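Work With Us > Temporary Positions > Stockroom and Desk Assistants

Print this page | E-mail this page

Stockroom and Desk Assistants (3 positions)
Posted 17 Feb 2018

Waltcombe invites applications for three temporary assistants to keep the shared worktables of its display studio in order. Appointments run through the end of August, at 34 hours per week.

Assistants sort and refill the pen holders, test pens and markers before they are put back, and return garments to the mannequins after each fitting. The studio supplies 202 desks in the Long and Altisis buildings, and nearly all requests concern writing materials.

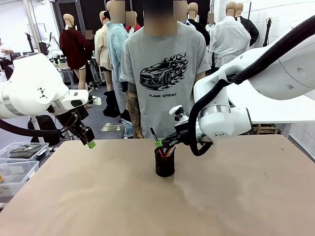
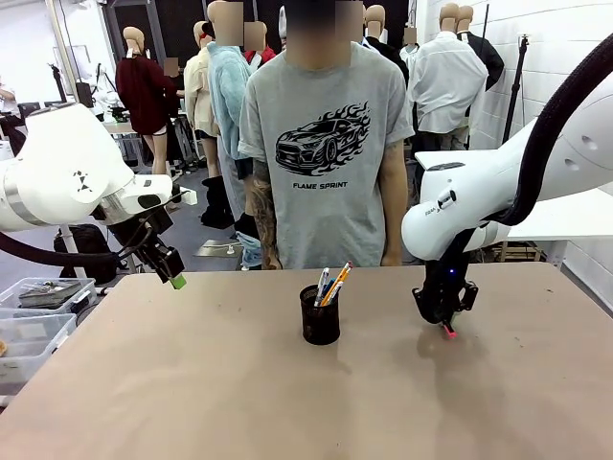

Pens, markers and pencils share a holder at the studio tables.

Hanyu Mao remarked at the last staff meeting that a pen which fails its test should go straight into the discard tray, and that new assistants tend to put it back out of politeness. Applicants should expect to be corrected on this point during their first week.

Requirements:
- a high school diploma or equivalent
- legible handwriting, for labels and stock cards
- ability to stand for most of a shift

Prior work in a stockroom or clothing store is welcome - it is not required. Training is given on site.

Applicants should send a resume and a short letter to Gwilym Prydderch, Room 129, Cultberg Hall, quoting the title of the position. Only applicants selected for interview will be contacted.

Contact | Copyright Waltcombe | Back to top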